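## What we did in the spring project, and how the two grippers got on

Our group at Brastden was given a fairly open question: if you keep the arm the same and change only the hand, how much does it matter in a kitchen? We thought this would be a quick job. It took us until December to set up the first run properly, mostly because we kept redoing the collision shapes (more on that in the appendix).

Everything was done in simulation, in Brultora, which our department already had on the lab machines. The two hands were the Drurimport, a plain parallel gripper with a long stroke, and the Dmytriv, which is narrower and has softer pads. Each was given the same jobs with the same controller settings: pick up a mug, pull open a drawer, and turn a cooker knob by a quarter. We ran 300 attempts altogether, split evenly, and changed the starting position of the base a little each time.

### Results

The Drurimport was the better of the pair on drawers, and by a clear margin. Its fingers went round the handle even when the arm came in slightly crooked, and we grew rather fond of it for that! The Dmytriv needed a much straighter approach, and if the wrist was tilted it tended to push the handle away.

Knobs went the other way. The wide hand often touched the front of the hob before it had hold of anything, and the controller would then stop and wait. Moving the approach point back by 20 mm helped a good deal. Going to 30 mm helped no further and made the elbow fold up awkwardly.

Mugs were close to a draw, and we would not want to read much into the difference – our mug is very light and probably more forgiving than a real one.

### Things we would change

We tuned the controller on the Dmytriv first, and we think this was a bit unfair on the other hand. We would also log the contact force from the start, as we only added it around the middle of the project and had to leave the early runs out of the force plots. Someone following on from us might like to try a camera on the wrist too, as we gave the arm the exact positions of everything and that made life very easy for it.
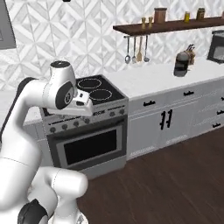 *Reading time: 2 minutes*

The kitchen layout, with the arm standing by the cooker, was kept for both grippers. The settings files and the run logs are in the shared project folder, along with the appendix on collision shapes.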